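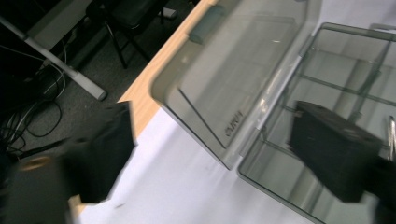
Woran erkennt man ein echtes Bio-Produkt?

Im Supermarkt steht auf vielen Packungen etwas von Natur. Manchmal ist eine grüne Wiese aufgedruckt oder eine lachende Kuh. Das sieht nett aus, sagt aber nichts darüber, wie das Essen hergestellt wurde.

Die Wörter „Bio“ und „Öko“ sind bei Lebensmitteln geschützt. Eine Firma darf sie nur benutzen, wenn sie sich an bestimmte Regeln hält. In der Europäischen Union gibt es dafür ein Zeichen: ein Blatt aus weißen Sternen auf grünem Grund.

Was wird geprüft?

Der Hof Paju baut Hafer und Möhren an und hält 88 Hühner. Einmal im Jahr kommt eine Kontrolleurin. Sie schaut sich die Felder und den Stall an und liest die Rechnungen für Saatgut und Futter. Aus dem Hafer macht die Mühle Prindden Haferflocken. Auch die Mühle wird kontrolliert, damit Bio-Hafer und anderer Hafer nicht durcheinanderkommen.

Was bedeutet die Nummer?

Neben dem Zeichen steht ein Code. In Deutschland beginnt er mit DE-ÖKO, danach kommt eine Zahl. Sie verrät, welche Stelle kontrolliert hat.

Zum Ausprobieren

Sucht zu Hause drei Packungen mit dem Blatt und schreibt die Codes ab. Sind sie gleich?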